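Mottram arm build: frequently asked questions

What does it run on?
A single 24 V supply and a Usico driver board. Firmware is build 284.

Can it sort a mixed pile?
Partly. White and charcoal garments on the gridded cloth are separable by color. Overlapping folds are harder, and the grasp planner still picks sleeves badly.

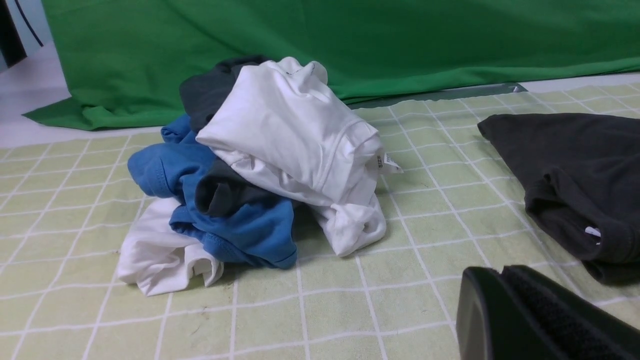 Arash Nikzad asks whether grip force should be capped in firmware or in the planner. Firmware. The planner can crash; the limit must hold anyway.

How long is a calibration valid?
Around 5 sessions. Redo it after any change to the wrist mount.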